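Minutes, Mar 12, 2021, meeting of the Drirero housing company
Present: Martti Saarinen (chair), Eino Tuominen (minutes), owners from 13 apartments

**1. Opening**

Martti opened the meeting at 5 pm. The agenda was accepted with one change: the item of the bicycle room was moved to the next meeting.

**2. Water pipes in stair B**

The offer from Mustonen has arrived. It includes the change of the main valve and the pipes in the cellar, but it does not include the painting of the walls after the work. Eino has asked also from Rarkell, and they have promised to answer next week. The owners wished that the water would be closed only in the daytime. It was decided to wait for the second offer before choosing.

**3. Laundry room**

The old booking list on paper is difficult to read, and two families have had the same hour many times. It was discussed if we should take the Skivus booking calendar in use. Some owners do not have a smartphone — for them the paper list must stay on the door. Decided: we try both until the end of April. Martti keeps them the same.

**4. Yard work day**

The yard work day will be on a Saturday in April. Last year 22 persons came, and the rakes were not enough. Owners who have own rake are asked to bring it. The company pays coffee and sausages. The sand from winter is swept first, then the hedge is cut on the street side.

**5. Table for the club room**

It was agreed that the club room gets one new table with a white top. The limit is 1000 euros with transport.

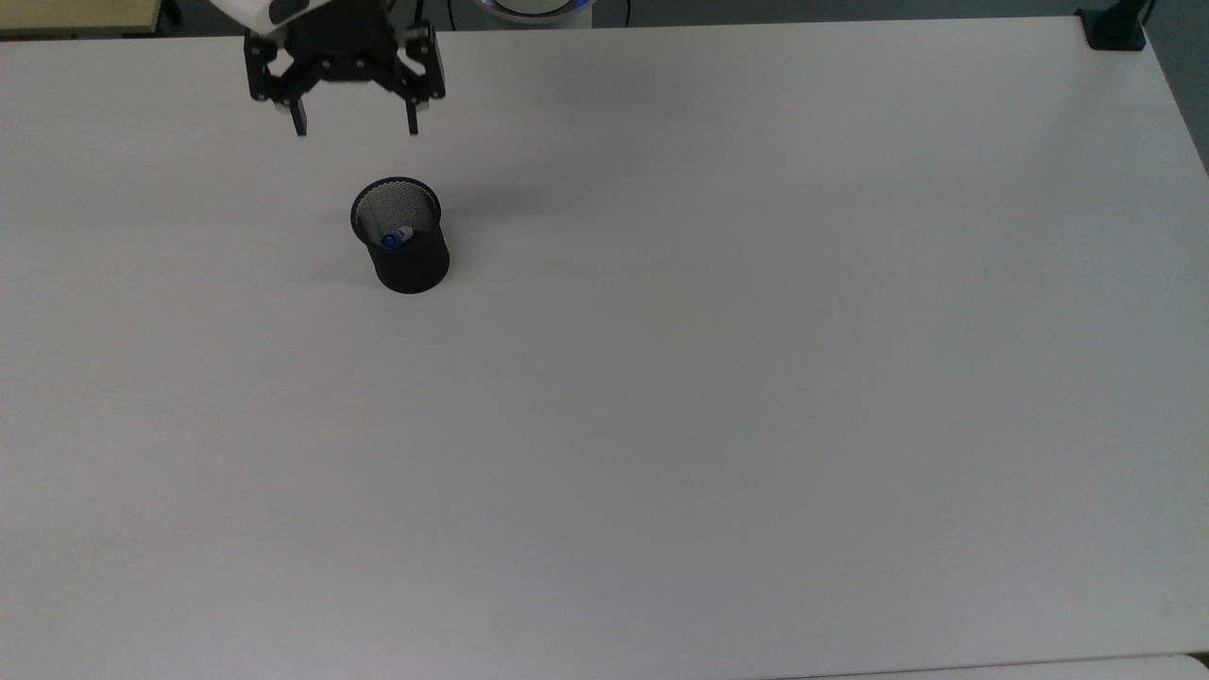 Who can reserve the club room in the evenings? Every owner and tenant of the house, when the name is written in the book at least two days before.

**6. Other matters**

The lamp by the back door is dark again. Eino will call the electrician. The key of the attic is missing from its hook — the person who has it is asked to return it to Martti.

**7. Closing**

The meeting was closed at 6:30 pm. The next meeting is held when the Rarkell offer has come.

Eino Tuominen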